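We use cookies to improve your experience and to remember your settings. By continuing to browse you accept our use of cookies. Accept all | Manage preferences

Dec 19, 2020

Rewrote our house rules for hand-held gripper sessions at Wotholm this month. A few people at Prurnbridge asked for them, so I'm putting them in a thread. They cover tabletop work only. Arms on a fixed base have their own sheet and I won't go into it.

The old rules ran to 7 pages. The new ones fit on both sides of one sheet. Most of what I cut was advice on posture and a long section on file names that the upload script takes care of now.

Numbers first. 1531 recorded takes went through review since January. We rejected 172. I read the reviewer note on every one of those before I touched the rules.

The biggest group of rejects was starts and stops. Operator starts recording with the jaws already halfway to the object, or stops while something is still moving. There's nothing wrong with the grasp itself. You just can't use it.

So Rule 1: begin with jaws open, tips over the mat, nothing between them. Hold still for a slow breath. Then go. End the same way. 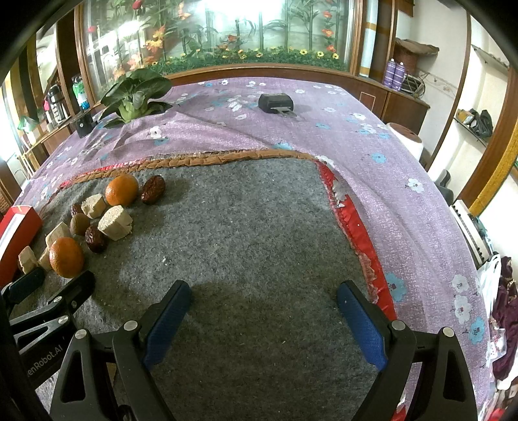

Rule 2 is that open means fully open. Some operators like to pre-shape the jaws to the size of the fruit. I understand why, it feels more natural, but then every take starts from a different width and the reviewer has to guess whether it was meant.

Rule 3: two grippers on one table means one caller. The caller says who moves first and the other person waits for the word. If both start at once, stop, go back to the start position, and write it in the log. Don't try to save it.

We argued about that one for a while. Abdelghani Amrani wanted the right-hand operator to always go first so no one has to talk. It works fine until the object is on the left. We kept the caller.

Rule 4: hands behind the jaws. Don't reach over the mat with your free hand to nudge a piece back into place during a take. If it rolled, it rolled. Oranges roll. Finish or abort, then reset.

Rule 5: check the pads at the start of each session. Wipe them with a damp cloth and let them dry before you close them on anything. Dates are the worst thing we handle for this. Sugar gets into the texture and after a while the pad grabs things it shouldn't.

I'd wipe between food types as well if we had the time. We don't, so the sheet says at the start of a session and after anything sticky. "Sticky" is left to the operator. So far that's been OK.

Rule 6: joints. Open and close each gripper fully a few times and look at the pivots on both sides. If one side lags, tag the gripper and swap it. Don't tighten anything at the table. Tools stay in the drawer during a session.

Rule 7: food used on the mat doesn't go back to the kitchen. Put it in the marked bag. Someone in the Warkusar group asked if fruit with a peel could be an exception. No. I don't want to write the sentence that explains which peels.

On layouts. The old sheet told people to space objects evenly. I took that out. Evenly spaced objects are easy, and we had a big pile of easy takes and hardly any with things touching.

What it says now: mix shapes and sizes, let some pieces touch, let some hide behind others, and change the arrangement between sets. A date tucked against an orange is a good problem. So is a block leaning on something round.

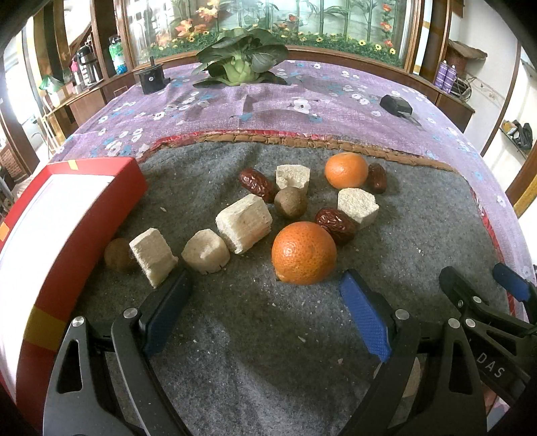 Write the layout change down when you make it. One line in the log is enough: "moved rear orange, turned large block." We had sets where the log said one layout and the recordings clearly had another, and all of those had to be relabeled by hand.

Labels. Use the plain name from the list. If the item isn't on the list, describe it by color and shape and let the reviewer name it. "Pale block, rough" is a good label. A confident wrong name takes much longer to find and fix.

Aicha Farouk does most of our reviewing and this was her request. She also asked that people stop writing "etc." in the object field, so that's in there too.

Crumbs. Brush the mat before a session and whenever a crumb is big enough to be mistaken for an object. Small flecks on felt are a fact of life and we don't hold up a session for them. The sheet used to say "spotless." People either ignored it or spent the whole morning with a lint roller.

Backgrounds. You don't have to clear the room. We record on real tables in real rooms and want them to look like that. Do clear anything private: mail, phone screens, name badges, family photos. The caller looks for these before the first take and initials the log.

Same goes for people. Anyone who might be in view gets told first and can say no. A hand at the edge of the table is fine if its owner has signed the form. Visitors who haven't signed stay behind the operators.

Breaks. 6 sets, then stop and put the gripper down. It's not heavy, but your wrist is bent the whole time and the takes get sloppy well before you notice it. I looked at reject rates late in long sessions and they were bad enough that I stopped arguing for longer ones.

If a session runs over, the last sets get moved to the next day. That includes days when we're behind. I've had to say this to myself more than anyone.

What isn't in the rules: speed. The El-Sayed draft that's been passed around gives a target time per grasp. We tried one for a bit. Operators hit the target and the grasps got worse, so I dropped it. Move at the pace you'd use to pick up the thing for a reason.

Also left out: how many retries are allowed inside one take. Right now we say one retry, then abort. I'm not convinced. A second retry sometimes has the most useful correction in the whole set. If your group has a rule for this and has kept it a while, I'd like to see it.

Replies are open. I can send the sheet as plain text if you want to edit it for your own tables. Change whatever you like but please keep the part about the forms.

One fix to the post on joints: swap the gripper AND start a new set number. The log template has a box for it on the back.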